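How I Put Together a Monthly Link Roundup Post (Without Losing a Whole Afternoon)

Posted 2024-09-19 in Blogging, Content
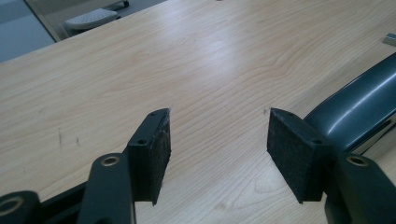 Before you start: pick one reader

I used to write my roundups for "small business owners," and wow, were they dull. Then I started picking one real customer every month and only saving links I'd want to send her. My newsletter is for people who run little shops, so my reader might be a woman with a yarn store in Kendbridge who has never once opened her analytics. If a post is over her head or she's heard it a hundred times, out it goes.

Step 1. Save as you go

Don't sit down on the last day of the month and start searching. I did that in June and ended up with four posts that all said "be authentic." Ugh. Now I keep one plain document open all month and drop in the link, the author's name, and a few words about why I liked it. The few words matter most! I've stared at plenty of bare links wondering what on earth I saw in them.

By the end of the month I usually have a pile. Last time it was 17.

Step 2. Cut it way down

I run five links, sometimes six. My friend Kieran McGrath does his with 3 and his readers seem perfectly happy (he writes a longer bit about each one, so it evens out). Read every piece all the way to the end before you keep it. I once linked to something with a great opening that turned into a sales pitch for a phone system halfway down, and I heard about it from subscribers.

Also check the date. Advice on hashtags goes stale fast.

Step 3. Write the blurbs

Two or three sentences each. Say who wrote it, where it ran, and the one thing your reader could try this week. Please don't paste in the first paragraph of somebody else's post and call it a blurb. If you want to quote, keep it to a line and use quotation marks.

I like having an opinion in there too. "I disagree with her on posting times, but the part on replying to complaints is great" gets me way more clicks than "a must-read."

Step 4. Put them in order

Easiest one first, longest one last. I tried putting the big meaty article on top for a while and people just left to read it and never came back, which I guess is a compliment to the article.

Step 5. Write the headline last

Name two of the topics in it. "June Roundup" tells people nothing. "Holiday Hours on Your Profile, Plus a Better Way to Ask for Reviews" is long, but I know what I'm getting.

Step 6. Tell the people you linked to

Send a short note or tag them once it's live. Úna Hegarty, who writes the blog at Dimura, got a tag from me last year and shared the post with her whole list. I had 92 new subscribers by the next morning! That hasn't happened again, but I've met some lovely people this way. Don't ask for a share. Just say you liked the piece and give them the link.

Step 7. Look at the clicks

Wait a few days, then see which link got the most. Mine is nearly always the one with a template or checklist in it, so I make sure there's one every month.

If you've got a roundup of your own, leave the address in the comments and I'll go have a look.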